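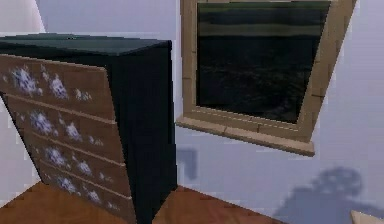

Page last changed: March 2, 2022

Household Records, Unit 3: Sorting and Keeping Papers

Bring your own papers to class for this unit. Copies are fine. Black out account numbers before you come.

Start by making one pile per subject: taxes, housing, health, car, school, work. Don't read anything closely yet. Papers that fit no pile go in a folder marked "Later."

How long to keep things

Tax returns: 7 years in this course, with the receipts that go with them.
Utility bills: until the next bill shows your payment.
Warranties: as long as you own the item.
Birth, marriage and court papers: always. Keep the originals flat and dry.

Where to keep them

Pick one place and use it for everything. A drawer works as well as a filing cabinet if the folders stand upright and the labels face you. Put the papers you use most at the front.

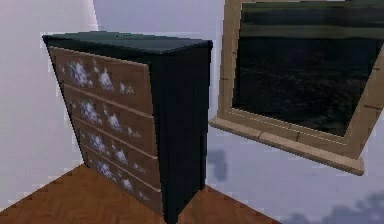
Homework

Read the Kolar handout, pages 3 to 6. Write a label list for your own folders, one line each, and bring it next time. The Cárdenas worksheet is due the same day. Late work loses a point.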